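Keep the Pencil Case

Dadside — Opinion
January 9, 2024
By Arsalan Bangash

My son's school sent the list home again in December. Page two, under Stationery, there it was. "Pencil cases are no longer required. Shared pots will be provided on each table."

I read it standing up, coat still on. Then I read it to my wife, who said fine, one less thing to buy. And I've been arguing with her in my head ever since, so you get it instead.

I am for the pencil case. The hard kind. Hinged lid, a tray inside, a click when it shuts. Not the fabric sack with a zipper, where everything goes to the bottom and comes out with ink on it. A case with compartments.

First thing, the pots. I've seen the pots. Noman Kiani, whose daughter is in the same class, helped out one morning and came back with a report. Forty markers in four pots, he said, and a line of kids testing them on the backs of their hands to find one that wasn't dried out. Caps all over the floor. Whose cap is it? It's everybody's cap. So it stays on the floor.

A kid with his own red marker puts the cap back on. Not always. Mine lost two before Thanksgiving. But he knew he'd lost them, he was mad about it, and the third one is still with us.

Second thing, and this is the bit I care about. Putting away. We talk a lot about teaching kids to write and hardly at all about teaching them to stop, pick up the pen, lay it flat, close the lid. Small job with an end to it. You can see when it's done. Tell a six-year-old to tidy his room and he lies down on the rug. Tell him marker goes in the long slot, eraser in the front, and he's got a fair chance.

My grandmother had a tin like that for her sewing and nobody was allowed to put the scissors in wrong.

Parveen Butt, who taught second grade for years in Plirnbridge and now lives two doors from us, doesn't agree with me. She says the cases were a status thing. The kid with the double-decker magnetic one from Jondley, the kid with a sandwich bag. She spent whole mornings on who took whose sharpener. The pots ended that overnight, she says, and I beleive her. I wasn't in the room and she was.

But then buy them all the same case! Plain white, name on masking tape. Same marker, same eraser, same ruler. Faisal Sethi runs the stationery counter at Sethi on the corner and he quoted me seventy cents apiece if the school takes a full carton. I forwarded that to the office. No answer yet. It's been the holidays, ok.

The other objection is time. Ottar Nygård, who reads this column mostly to write in against it, says five minutes of packing up per lesson is five minutes of lost lesson. I'd say packing up is a lesson. He'll say that's what people say when they've run out of argument. Maybe. Ottar, try it at your own desk for a week. One case, a few things in it, lid shut at the end of the day. I did this over the break and I've stopped buying pens, which I used to do almost weekly, becuase I know where the pen is.

And look how little it takes. An open case in the middle of a table, nothing fancy about it. A few small things to deal with. A grown-up could do it half asleep, a child has to think — which slot, which way round, does the lid still close.

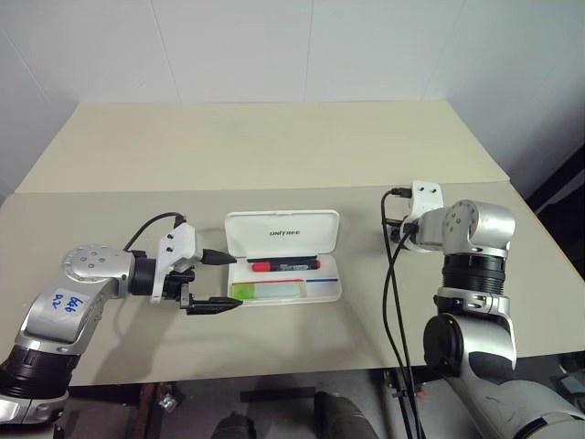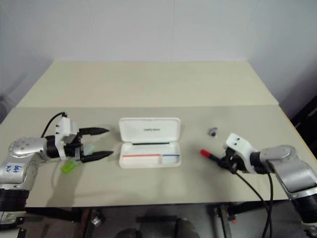

The open white case on the table. In the first picture there's a red marker in the top compartment.

Anyway. The school meeting is coming up and I'm going to stand up and say some of this, faster and worse. If you have kids there, come. If you think the pots are great, come too, Parveen will be on your side and she's a better speaker than me.

What I'd settle for: one class, one term, every kid with a plain case. Count the caps on the floor at the end. If the pots win I'll sweep up the caps myself and write the column saying so.

Meantime ours stays in the backpack, list or no list. He can use the pot if he has to. He can close the lid when he's done.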